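Chapter 6
Load, Volume and Recovery

6.1 Scope of the chapter

Chapter 5 dealt with the choice of exercises. The present chapter deals with how much work is done in each of them, and how that work is spread over a training block. Three quantities are used throughout: load, the mass lifted in a single repetition; volume, the number of sets multiplied by repetitions; and density, the volume completed per unit of time. Intensity, when used without further qualification, means load as a percentage of the one-repetition maximum.

The quantities are not independent. If load rises and volume is held constant, the lifter normally needs longer rests, and density falls. A programme that raises all three in the same week cannot be evaluated, as no single change can be linked to the result. For this reason the worked programmes in this chapter alter one quantity at a time.

Training volume is grouped by movement pattern — squat, hinge, press and pull — before it is totalled. A weekly total taken across all patterns hides imbalances between them.

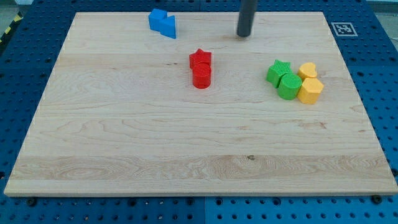 6.2 Sources of data

Most of the tables draw on the training logs of the Nyaga strength centre, where 381 lifters followed one of two programmes for 12 weeks. The first, Uter, keeps load constant within each block and adds sets. The second, Stisis, keeps sets constant and adds load. Both include a lighter week after every third week of training.

Lifters recorded load, sets, repetitions and rest periods on paper at the end of each session. Sessions with missing rest periods are kept in the volume tables but left out of the density tables. The totals in the two sets of tables therefore differ.

Recovery was scored each morning before breakfast on the Ernodik scale, which runs from 0 to 6. The scale is explained in section 6.4, and its limits — chiefly its reliance on self-report — are taken up in section 6.7.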